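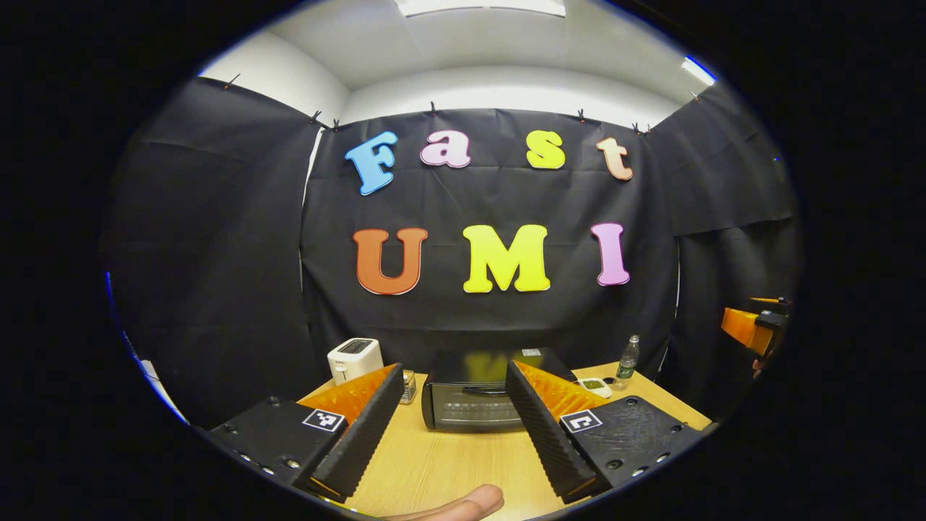 What is in the Darness mine records set?
It is a collection of transcribed paperwork from the Darness tin workings, covering the years the mine was open, the sale to Illent, and the long quiet stretch after the pumps were switched off.

Darness Mine Records, read me first

Hello, and thank you for downloading this. I have tried to write down everything I would want to know if someone handed me these files, and I'm afraid that makes for a longish page. If you are in a hurry, skip down to the part on columns and come back when something puzzles you (something will!).

The set grew out of a pile of boxes that Elsie Rudd saved from the old assay office at Wainwright when the building was being cleared. She had kept the wages books there as a young clerk and knew what most of the abbreviations meant, so a great deal of the notes column is really her talking. I typed, she corrected, and we argued happily over handwriting for the better part of two winters.

What you get

There are more than 2,000 records in one comma-separated file called records.csv, and a second, much smaller file called places.csv that lists shafts, adits, dams and haul roads. A record is one piece of paper: a letter, a lease page, a pump log, a landowner's receipt, a notice pinned up at the gate. Where a letter ran to several sheets we kept it as one record.

Columns in records.csv

record_id: our own number, with no meaning beyond the order in which we opened the boxes
doc_type: letter, lease, log, receipt, notice or other
year: the year on the paper, or blank if there isn't one
place_id: matches the first column of places.csv
parties: names of companies or offices, separated by semicolons
text: the full transcription, original spelling kept
notes: remarks from Elsie or from me, marked ER or MS

Please don't fill in the blank years by guessing from neighboring records. The boxes had been dropped at least once in their life and the order of the papers inside them tells you very little.

A word about the place names

The tailings dam is called Hastedari in the leases and simply "the lower dam" in nearly everything else. We gave both the same place_id. The trouble comes with the pump logs, where "lower" sometimes means the lower pump station, half a mile up the creek. If you are studying water levels, read the notes column before you plot anything. I made that mistake myself and had a lovely chart of entirely the wrong pond.

What is missing

The landowner agreements are patchy. We have the receipts for the yearly payments, but hardly any of the agreements those payments came from, and the Illent side of the sale correspondence is thin as well. I would be careful about saying who promised what to whom on the strength of this set alone. We also left out 80 pages of medical and injury reports that name workers whose families still live in the valley. They are kept on paper, and they will stay that way.

How good is the transcription?

Fair to good, I'd say. Elsie and I went back over 500 records together against the originals and fixed what we found. The remainder had a single reading. Numbers in the pump logs are the weakest part, as the ink ran on many of the pages and a 1 and a 7 can look like twins. Anything we couldn't read is shown as [?] in the text.

Using and sharing

You are welcome to use the files for research, teaching, family history or plain curiosity. Please name the Darness Mine Records and the version you used. Corrections are very welcome, especially from people who worked at the mine or have relatives who did. Send the record_id along with your note and I'll put it in the next version with your initials, unless you'd like to be left out.

Version 2, 2022-08-13. Adds the gate notices and repairs the broken place_id values in the lease records.

Malcolm Stockdale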